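Grandon Toy Library to Open Second Branch on Salian Street

June 15, 2022

The Grandon Toy Library, which has been lending puzzles, board games, dress-up clothes and wooden trains to local families for seven years now, is delighted to announce that it will open a second branch this summer in the old Brullalari bakery on Salian Street. Families on the east side of town have been asking for this for a very long time (and asking very nicely, we should add), and we are so happy to be able to say yes at last!

Membership will work just as it does at our first location. A family pays $29 for the year and may borrow up to seven items at a time, for as long as 20 days. Current members do not need to sign up again. Your card will be good at both branches, and anything borrowed at one may be returned at the other.

"When my oldest was small we took two buses to get to the toy library, and we went home with a marble run on my lap," said Areeba Kiani, who will manage the new branch. "I have thought about those bus rides a great deal this spring. I want the families in this neighborhood to be able to walk over in their slippers if they feel like it."

The new branch will keep its collection in square cubbies, sorted by age and then by kind of play, so that children can find their own favorites and, with a little luck and some encouragement from a grown-up, put them back again. Baby and toddler toys will be on the bottom rows. Games with small parts will go up high, and the desk will be glad to fetch them down for you.

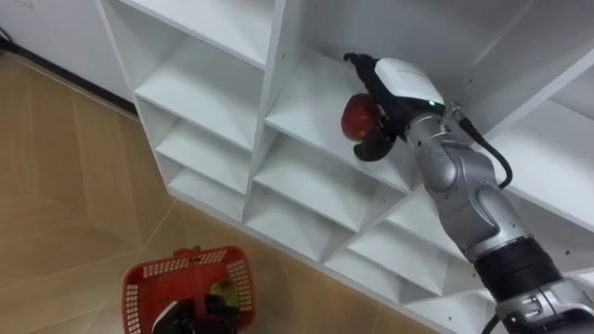
A white shelving unit with square cubbies.

Members who remember our early days will know that we began with a single closet and a card table, and that the lending records were kept in a recipe box. Silviu Pîrvu, who founded the library and still repairs most of the dollhouse furniture himself, said the Salian Street rooms won him over the moment he saw the big front window. "There is morning light all the way to the back wall," he said. "You could do a jigsaw in there without a lamp, even in December."

The bakery's long counter will stay and become the checkout desk. Corina Cârstea will lead story hour at the new branch, and the puzzle swap, which has become rather crowded of late, will be held at both locations.

Donations of clean, complete toys and games are warmly welcomed at the first branch during regular hours. Please tape boxes shut and write the number of pieces on the lid if you know it. We cannot take stuffed animals or anything that needs to be plugged in.

Press contact: Florin Bratu, Grandon Toy Library

Recent News
Puzzle Swap Moves to the Larger Room
How to Mend a Game Box, with Silviu Pîrvu
Story Hour: Summer Book List
Lost Pieces Drawer: Come and Have a Look

Last updated: Wednesday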